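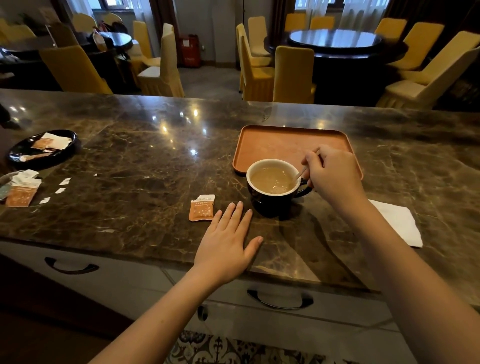
Stirring a white coffee at the second floor counter, with the sachets and the orange tray.

Hot drinks on the second floor: what is changing

From Thursday the hot drinks counter on the second floor goes over to sachets for good. The jars of instant coffee and the sugar canister will be cleared away, and everything you need for a drink will be in single packets. The Kirnen building has been working this way through the spring and the two kitchens will now be the same.

The main reason is waste. The big jars were going hard before anyone got to the bottom of them, and the sugar had coffee in it by the middle of most mornings. Over the past quarter we threw out 15 part-used jars. The packets keep well in the cupboard and can be moved between floors when one kitchen runs short, which with the jars was never really possible.

A first order of 758 sachets has come in from Hutchins, who also supply the paper napkins. When we took stock last week 421 were left, so people are clearly using them. The next delivery is due in April and Piyumi Khondokar on the front desk has asked for more of the coffee and less of the tea this time. The tea is mostly still in its boxes.

Where things are

Full packets are in the wall cupboard to the left of the sink, on the lower shelf. A few are put out on the black plate every morning before 8.30. If the plate is empty, please help yourself from the cupboard and put a handful out for the next person. Spoons are in the top drawer under the marble counter, the one with the curved black handle nearest the window. Napkins are in the drawer beside it.

The mugs are black outside and white inside, and they live on the shelf over the dishwasher. Please bring them back from your desk at the end of the day. Two departments between them had most of a shelf's worth when we went round collecting, and visitors were being given paper cups.

The orange trays are for carrying drinks to meetings. They have a raised edge, so a small spill stays on the tray, but they are slippery when wet and should be wiped before you load them. Return them to the counter afterwards. Please do not leave them in the Zastska room, where they tend to end up under the screen with the flipcharts on top.

Making a drink

It takes a little more stirring than the jar coffee did. Several people have said theirs was weak, and in most cases the powder was sitting at the bottom of the mug. Put the contents of the packet in first, pour on a little hot water and stir to a paste, then fill up and stir again. Milk is in the fridge as before. For a large mug some people like two packets, and that is fine.

The tap on the hot water boiler is still dripping. Clellutex are coming to look at the valve and until then there is a bowl underneath it. Empty the bowl if you see it getting full, and mind your hands -- the water in it can be hotter than you would expect.

Keeping the counter clear

Torn sachet tops are the one thing we have had complaints about. They are small and light, they blow about when the door opens, and they stick to the marble if it is at all damp. A small bin is going in at the end of the counter this week. Empty sachets and tops go in there, and napkins too. Please do not put them down the sink. The waste pipe was blocked once in the winter and we would like to avoid a second visit.

The marble marks if coffee is left on it. A damp cloth is enough for a fresh spill. Do not use the spray from under the sink, or anything with lemon or vinegar in it, as this takes the polish off. There is already a dull patch near the kettle socket where that happened.

Other requests

We have been asked for decaf, and a box will be included in the April order as a trial. Hot chocolate has been asked for as well but is not in the budget at present. Anyone who brings in their own tea or coffee can keep it on the top shelf of the wall cupboard -- please put your name on it.

Shortages, leaks and broken mugs should be reported to Piyumi at the front desk, or written on the sheet inside the cupboard door. The sheet is checked on Thursday afternoons.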